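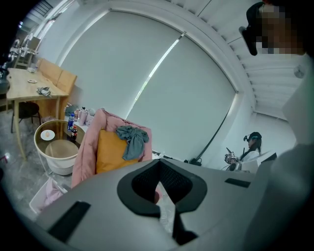
大窗与灰白色卷帘

# Gralness 手动卷帘

Gralness 是我们做的时间最长的一种卷帘，适合办公室、教室、工作室，也适合家里朝南或者朝西的窗户。它的结构很简单：一根铝管，一块面料，一条拉珠，底下一根配重杆。我们没有给它加很多功能。客户一般希望它挂上去以后，每天早上拉起来，下午放下去，几年都不用想它。

请在订货以前把这一页看完，特别是"测量"这一部分。我们收到的退货大部分和尺寸有关系，而按尺寸裁好的卷帘不能再卖给别人，所以我们也不能接受退货。

## 面料

Gralness 有两种面料，价格不同，外观比较接近。

**透光面料（Mathew 系列）**：白天放下来以后，房间里仍然是亮的，光线比较柔和，桌子上没有很硬的影子。白天从外面不容易看清里面。晚上开灯以后情况相反，从外面可以看到人的轮廓，所以我们不推荐把它用在一楼的卧室。

**遮光面料**：背面有一层涂层，光不能穿过面料本身。但是卷帘的两边和窗框之间总是有缝，光会从缝里进来。如果您需要很暗的房间，例如看投影，请同时订购侧边导轨。没有导轨的遮光卷帘，房间会变暗，可是不会全黑。

颜色现在有 4 种：白色、灰白色、沙色、深灰色。灰白色的订单最多，它和白墙放在一起不会显得发黄。深灰色从里面往外看最清楚，这一点和很多人想的不一样。浅色面料会把阳光散开，看上去有一层雾；深色面料没有这个问题，不过夏天会更热一些。

屏幕上的颜色和真的面料有差别，我们建议您先要一份样品。样品免费，每个客户可以选 2 种颜色。请把样品贴在窗户上，早上看一次，晚上开灯再看一次，然后再决定。

## 规格

| 项目 | 说明 |
|---|---|
| 操作方式 | 拉珠，左侧或右侧 |
| 最小宽度 | 400 毫米 |
| 卷管 | 铝，表面氧化处理 |
| 底杆 | 铝，白色或灰色 |
| 安装位置 | 窗框内或窗框外，墙面或天花板 |
| 交货时间 | 确认尺寸后 18 个工作日 |
| 保修 | 机械部分 4 年，面料 2 年 |

最大宽度由面料和高度一起决定，没有一个固定的数字。卷帘很宽的时候，管子中间会稍微往下弯，面料上就会出现斜的皱纹，像字母 V 的形状。遇到很大的窗户，我们通常建议分成几幅，并排安装。两幅之间会有一条窄的缝，缝的位置最好和窗户的竖框对齐，这样光不会直接进来，看上去也整齐。

如果您的窗户宽度小于最小宽度，请不要自己把卷帘锯短。拉珠的机构和另外一头的弹簧销都需要位置，管子太短，它们会互相碰到。

## 测量

请用钢卷尺，不要用布尺。所有的数字请用毫米写，先写宽，后写高。这个顺序很重要，每个月都有订单把两个数字写反。

### 装在窗框里面

1. 在上面、中间、下面各量一次宽度，把最小的那个数字告诉我们。
2. 在左边和右边各量一次高度，把比较大的那个数字告诉我们。
3. 看一看窗把手是不是突出来。把手如果碰到面料，卷帘放下来的时候会鼓出一块。
4. 请不要自己减尺寸。需要留的空隙由我们的车间来减。

### 装在窗框外面

卷帘应该比窗口宽一些，两边都要盖住墙。盖得越多，漏进来的光越少。上面也要留出卷管的位置，不然卷帘收起来以后，布卷会挡住玻璃的上边。

老房子的窗框经常不是方的。请量一下两条对角线，如果它们差得比较多，装在外面会更好看。我们的 Zerrin Kaplan 负责检查尺寸，她看到奇怪的数字会给您写邮件，在您回答以前订单不会进入生产。

## 包装里有什么

- 卷帘一幅，已经卷好，外面有纸筒
- 安装支架一对
- 螺丝和塑料膨胀管（适合砖墙和混凝土墙）
- 拉珠固定器
- 安装说明书

石膏板墙需要另外一种膨胀管，我们不提供，五金店里有。如果天花板是吊顶，请先找到里面的龙骨，支架必须固定在龙骨上。

## 安装

一个人可以安装窄的卷帘，宽的卷帘请找另外一个人帮忙。先把支架的位置用铅笔画好，用水平尺检查，然后钻孔。支架不平，面料就会慢慢往一边走，最后边缘会磨坏。

先把有拉珠的一头放进支架，再把弹簧销那一头按进去，听到"咔"的一声就好了。安装以后请把卷帘完全放下来，再完全收上去，重复几次。如果面料往左边走，请把它放下来，在管子的左边贴一小段纸胶带，再收上去看一看。这个办法很老，但是很有用。

**拉珠固定器必须安装。** 松的拉珠对小孩有危险。请把固定器拧在墙上，让拉珠保持拉直，并且不要在窗户下面放小床、椅子或者矮柜子。有小孩的家庭也可以选择弹簧式的卷帘，它没有拉珠，请在订单备注里写"弹簧"。

## 清洁和保养

平时用软毛刷或者吸尘器的刷头清洁，从上往下。有小的脏点，请用湿的白布轻轻按，不要来回擦，来回擦会让面料起毛。不能放进洗衣机，不能熨烫。遮光面料的涂层怕酒精，请不要用含酒精的清洁剂。

如果窗户上有水汽，请等玻璃干了再收卷帘。面料湿着卷起来，过几天会有霉点，霉点是洗不掉的，保修也不包括它。

拉珠如果变得很重，不要加油。油会沾到面料上。多数时候是灰尘进了机构里面，用吹风机的冷风吹一下就可以。

## 常见的问题

**可以只换面料吗？**
可以。请把旧的管子寄回来，我们在 Brarkarmont 的车间换好以后寄还给您。底杆可以继续用。如果保修已经过了，我们会顺便检查拉珠机构，换零件以前先问您。

**旧支架可以用在新卷帘上吗？**
2020 年 7 月以后生产的支架和以前的不一样，孔的距离变了。旧支架请不要用。墙上的旧孔，有的时候可以用一个，另外一个要重新钻。

**可以装电机吗？**
Gralness 不可以。管子的内径太小。需要电机的客户请看我们的 Cullidbridge 系列。

**拉珠在哪一边比较好？**
放在您常常走过去的那一边。如果几幅卷帘并排，我们建议最左边的放左，最右边的放右，中间的跟着旁边的走。订货以后不能改，换边需要重新装配。

**面料正面和反面怎么分？**
标准的卷法是布从管子的后面下来，靠近玻璃。如果窗把手突出，可以选"前卷"，布从前面下来，离玻璃远一点。前卷的时候您会看见管子上的布卷的另外一面，透光面料两面一样，遮光面料两面不一样，请先看样品。

## 客户的话

> 我们的教室下午太阳很厉害，以前黑板的右半边看不见。现在放下三分之二就够了。安装那天发现有一个支架的孔打歪了，是我们自己的问题，后来补了一下。
> —— Takumi Maruyama

> 颜色比我想的冷一点，应该先要样品的。不过挂了两个星期以后觉得也很好。拉珠的声音很小，孩子睡觉的时候也可以收。
> —— Gönül Duman

> 包装很结实，可是纸筒很难打开，我用了剪刀，差一点剪到布。希望可以加一条撕开的线。
> —— Xóchitl Mendoza

纸筒的问题我们已经改了，新的纸筒一头有盖子，可以直接拔下来。

## 订货

请把下面的内容写在邮件里：面料、颜色、宽、高、装在里面还是外面、拉珠在哪一边、标准卷还是前卷。有几个窗户，就请给每个窗户一个名字，例如"厨房左"，我们会把这个名字写在纸筒上，安装的时候不会弄错。

学校和办公室一次订很多幅，请联系 Recep Kılıçarslan，他可以安排上门测量和分批送货。上门测量只在我们的送货区域里提供，其他地区请自己量，或者请当地的安装师傅量。

本页内容更新于2020年10月22日。面料的批次不同，颜色可能有一点点差别，同一个房间的卷帘请一次订完。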